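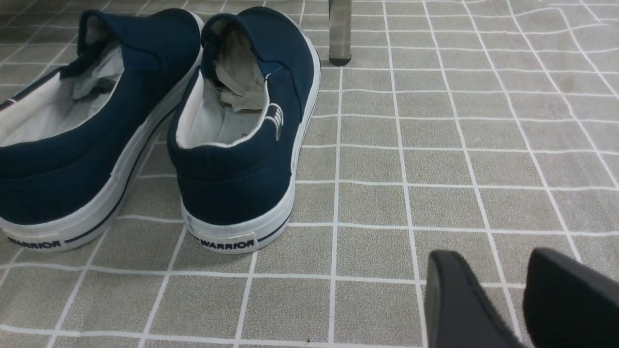
Sidport Footpath Survey - data card and notes

A walked survey of footpath condition in the older part of Sidport, recorded street by street. The dataset covers 49 streets between the rail line and the foreshore. It is a set of plain CSV files with a lookup table and a short style guide for anyone who wants to add to it.

Last release: 4/25/25
Maintainer: Hiba Abou Jaoude
Survey leads: Kgomotso Du Plessis, Lizelle Lekota
Data checks: Keabetswe Ngcobo

What the data is for

The survey was set up to help residents put specific locations in maintenance requests. A request that says "the path on Angelovski Street is bad" tends to come back with a query. One that gives the side of the street, the nearest house number and the type of fault usually gets logged the first time.

It has since been used for two school route maps and a walking guide to the foreshore. Please don't use it as the sole basis for an accessibility rating. Gradient and crossfall were not measured.

What's in the folder

segments.csv - one row per footpath segment
faults.csv - one row per fault, linked to a segment
crossings.csv - kerb ramps, refuges and marked crossings
streets.csv - lookup table of street names and codes
style.txt - how to write descriptions and comments
changes.txt - corrections, newest first

Segments

A segment is one side of one street between two intersections. Laneways count as an intersection if they are open to vehicles. Where a footpath changes surface partway along, the segment stays whole and the surface field takes the longer of the two, with the other noted in comments.

segment_id - street code, side letter, sequence number
street_code - see streets.csv
side - N, S, E or W
surface - concrete, asphalt, pavers, gravel, none
width_cm - narrowest clear width, blank if not taken
condition - 1 (good) to 4 (not usable with a pram)
shade - none, part, full
walked_by - initials
comments - free text

Width is taken with a tape at the narrowest point that a person would have to pass through. Bins out for collection don't count. Power poles, bus shelters and overgrown hedges do. If a hedge has been cut back since the walk, send a correction and we'll update the row.

The condition score is a judgement by the walker. Kgomotso and Lizelle walked four streets together before starting and compared scores, and most of the wording in style.txt came out of that morning. They still differ a little on pavers. Lizelle scores rocking pavers a full point worse, and we have left her scores as she gave them. Filter on walked_by if this matters to you.

Faults

fault_id - running number
segment_id - links to segments.csv
type - lip, crack, root, hole, loose, ponding, cover, other
nearest_no - house number nearest the fault
size_mm - height of lip or depth of hole
reported - Y, N or unknown

A lip is recorded from 22 mm up. Smaller ones can go in comments if they fall on a ramp or outside a shop door. The threshold was chosen because it matches the thickness of the timber offcut the walkers used as a gauge, and it has been kept so that the streets stay comparable.

"Ponding" is only used where water was standing on the path during the walk. Stains and silt go under comments. Most of the survey was done in dry weather, so an absence of ponding in the table tells you very little. The streets below Plendix Park were walked again in June after rain and those rows carry an R at the end of the comments field.

"Cover" means any pit lid, valve box or grate that sits above or below the surrounding path. We don't try to identify the owner of the pit. Early rows had a guess at this and the guesses were often wrong, so the field was dropped.

Crossings

Kerb ramps are recorded in pairs where there is one on each side of the road. A ramp with no partner gets a row of its own and "single" in the type field. There are more of these than we expected on the western side, mainly on Asell Road and the two courts off it.

Ramps that point into the middle of the intersection instead of across the road are marked "diagonal". This isn't a fault code. Some people prefer them and some don't.

How it was collected

Walkers carried a paper sheet, a pencil, a tape and the gauge. Each side of the street was walked once in each direction, with notes made on the return. Sheets were typed up the same week and Keabetswe checked them against the street list for missing sides, doubled numbers and impossible widths. A first pass found 70 rows with a problem of some kind. Nearly all were side letters swapped on streets that bend, and those were fixed against the sheets. The remainder were walked again.

No names, number plates or details of residents were recorded. House numbers are there to locate a fault on the public path and say nothing about the property.

Known gaps

- The north side of the foreshore drive was fenced for drainage works and has no rows.
- Private roads inside the retirement village are left out.
- Shade was scored at whatever time the walk took place. Treat it as a rough guide.
- Segment widths are missing for most of Angelovski Street. The sheet got wet and the column couldn't be read.
- Bike paths are included only where they double as the footpath.
- Street lighting isn't covered. Cherry Mae Cabrera has started a separate night sheet and will publish it under its own name when it is ready.

Using the files

The CSVs are UTF-8 with a header row and comma separators. Comments are quoted. Spreadsheet programs sometimes turn segment codes with an E in them into very large numbers, so import that column as text. Blank means not recorded. A zero is a real zero.

Join faults to segments on segment_id. A segment with no matching faults was walked and had nothing over the threshold. A street that doesn't appear in segments.csv wasn't walked at all.

Corrections and additions

Send the segment code, what you found and the day you were there. Photos are welcome but are not published with the data. If you'd like to walk a new street, read style.txt first and ask for a street code before you start, as two people did the same block last year under different codes and it took a while to untangle.

Licence

Free to use, copy and adapt with credit to the Sidport Footpath Survey. If you publish a map, include the release date so readers can tell how old the information is. Footpaths get fixed, and get worse.

3 comments | 11 shares

This site uses cookies to remember your settings. Accept | Manage

Contact the maintainer | © Sidport Footpath Survey | Back to top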